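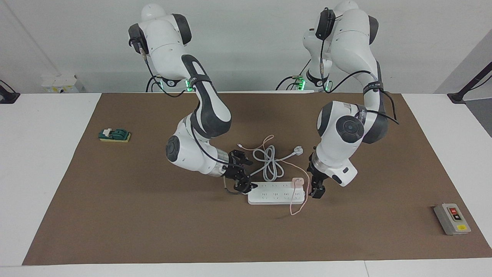
The two-arm cell at Pritwood, with the power strip on the mat and the pink plug in.

Category: Out and About / Workshops & Factories
5 min read

I'd been meaning to get over to Pritwood for ages, and when they put on an open Saturday I drove out to Flatesbridge before breakfast and was still one of the last through the door. Coffee was gone by then. There were pastries though, so I'm not complaining!

Most people headed straight for the big palletizer downstairs, but I went up to the small room where they keep the two-arm cell, because Evangelia Bakalis had promised me a proper look at how it's set up. She runs the thing day to day and she'll happily talk about cable straps for twenty minutes if you let her (I let her).

The job is plugs and cords. The arms work over a brown mat with a power strip in the middle, one gripper at each end of it, and there's a thin pink cable and a gray one to deal with. The gray one was coiled up behind the strip with its three-prong plug out to the right, and the pink one went right over the top of it. I asked if that was a mess somebody should tidy. Nope, that's the work! Cords that lie neatly don't teach them much about the cell, Evangelia said, and then she went off on a long story about an extension lead at her mother's house.

One thing that confused me at first: the arm on the left as you face the table is called the right arm. They name them from the robot's side. Magdalini Triantafyllou, who does the repairs, told me she once spent most of a morning swapping a fingertip on the wrong gripper, and now she says "right arm, your left" out loud every single time. I heard her do it four or five times while I was there.

Looking after it is mostly cables, as far as I could tell. They run down the outside of the arm in big loops, held with black straps, and the loops have to be long enough that the arm can reach all the way forward without tugging. Too long and they drag on the mat. Magdalini checks every strap after each 100 hours of running, and at 300 she takes the fingers off, cleans them and looks over the wrist screws. She keeps it all in a paper notebook with a Bostelel sticker on the cover. The last entry I saw was on page 62, and it said "strap again, same one."

Before a run they do a little walk around the table. Green light at the base of each arm, cables at the back lying clear, nothing on the mat that shouldn't be there. The smaller parts for the other jobs stay out toward the sides, like the little green toggle switch on the left and the gray box with the red push button over on the right. I really wanted to press that button. I did not press that button.

Charalambos Theodorakopoulos came in partway through to talk about the mat, of all things. They started on the bare white tabletop and he hated it, things slid all over. He tried 18 different mats before this one and still has the rejects rolled up under the stairs if anyone needs a mat. My friend Polyxeni took two for her garage, so that's a couple fewer.

We got to stand there a good while and ask whatever we liked, which I appreciated. At the Pons open day last year it was ten minutes behind a rope and out you go. The one thing I'd change is the room, it gets stuffy fast with eight people in it, and I couldn't hear much from the back once the group behind us started coming in.

Parking is on the street side only, and the stairs are steep, so call ahead if you need the elevator. They're planning another open day in March, and Evangelia says the two-arm room will be on the tour again. Go there first and do the palletizer after lunch when the crowd thins out.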